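Kirkora Student Robotics Club
Minutes, 4/8/22

Present: Policarpio (chair), Malabanan (minutes), Guerreiro, Macapagal.

1. Two-arm kitchen task. Layout agreed: white board in front, utensil cup and tray in the back row. 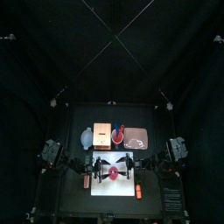 Photo: Afonso Guerreiro

Layout stays fixed until item 2 is closed.

2. Grippers. Fingers to start open at the pink cup.

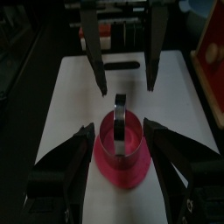
Reading time: 1 min

3. Run log. Up to 400 runs to be logged in August.

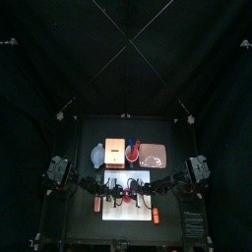
Cherry Mae Macapagal asked that aborted runs be logged too. Agreed.

4. Ring grasp. Malabanan to write the procedure. 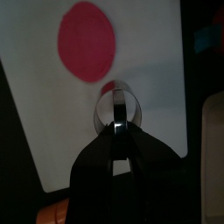
Item 4: ring held upright in the gripper.

Closed at 11.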